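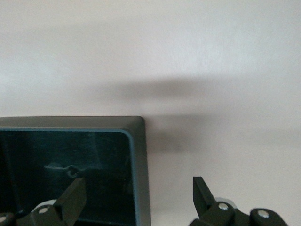
Michailidis trouvait que trois mois pour lire un roman, c'était déjà beaucoup, et qu'au-delà un club de lecture n'en était plus un. Je cite de mémoire son commentaire sous mon ancien message, parce qu'il m'a trotté dans la tête et que je reviens poser ma question un peu mieux, cette fois.

Voilà donc : notre petit club s'attaque à « Middlemarch » de George Eliot, et nous voudrions en parler à voix haute, chapitre après chapitre, dans une sorte de balado maison (rien de professionnel, un micro posé entre les tasses de thé !). Le souci, c'est que la moitié du groupe a déjà lu le livre, certains plusieurs fois, et que l'autre moitié le découvre et tient à garder la surprise. Comment faites-vous pour découper un gros roman de ce genre sans gâcher la lecture des uns ni ennuyer les autres ? Et faut-il suivre les huit livres de l'édition d'origine, ou bien couper ailleurs ? J'avoue que je suis un peu perdue, et que j'aimerais arriver à la première séance avec un plan qui tienne debout. Merci d'avance à celles et ceux qui prendront le temps de me lire jusqu'au bout.

Grullura

Angus Forsyth

Bonjour Grullura, et quel beau choix ! Nous l'avons lu chez nous il y a quelques hivers, et j'en garde un souvenir très tendre, même si le début nous a donné du fil à retordre.

Pour le découpage, je vous conseille sans hésiter de garder les huit livres. Le roman a d'abord paru en livraisons, et on le sent : chaque partie a son souffle, avec une vraie attente à la fin. Nous avions essayé de couper tous les dix chapitres, et nous tombions sans cesse au milieu d'une conversation ou d'une visite, ce qui rendait la discussion bancale.

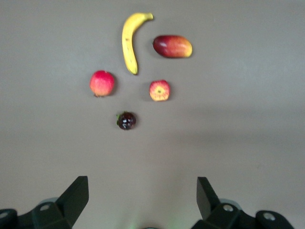
Quant aux relecteurs, le plus simple a été de leur donner une tâche à eux. Chez nous, ils parlaient en dernier, et seulement des pages du jour. Pas de « vous verrez bien », pas de petit sourire entendu – c'est terrible, le petit sourire entendu, on devine tout ! Ensuite, une fois l'enregistrement principal terminé, ils restaient entre eux pour une seconde partie où tout était permis. Ceux qui découvraient le livre l'écoutaient à la fin de la saison, et c'était un plaisir de plus.

Un dernier mot sur les préfaces : dites bien à vos nouveaux de les sauter. La mienne racontait le sort de Casaubon dès la deuxième page, et je ne lui ai toujours pas pardonné. Pour le reste, prévoyez large, laissez les gens divaguer un peu sur Dorothea et sur Lydgate, et ne vous inquiétez pas si une séance part dans tous les sens. Les nôtres duraient rarement moins de deux heures.

Allberg

perso je lis jamais les gros livres en groupe, on finit toujours par attendre quelqu'un. sinon prenez Silas Marner, c'est beaucoup plus court
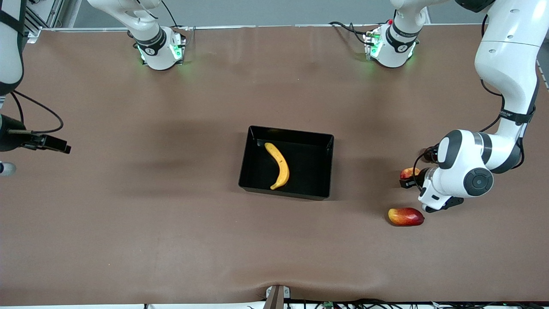 Sultville, le 4 juillet

Je me permets de revenir donner des nouvelles, et d'abord de remercier Angus Forsyth pour sa réponse si généreuse. Nous avons adopté les huit livres, un par séance, et la première a eu lieu hier soir. Les relecteurs ont été presque sages (une seule allusion à Will Ladislaw, coupée au montage). La seconde partie, celle où ils ont le droit de tout dire, est déjà plus longue que la première, et je n'ose pas encore l'écouter.

Allberg, je note Silas Marner pour décembre, quand tout le monde sera fatigué ! Il me reste une petite question, si quelqu'un passe encore par ici : est-ce que vous lisez les épigraphes à voix haute en tête de chapitre ? Nous l'avons fait pour les trois premières, et puis nous avons oublié les autres.

Grullura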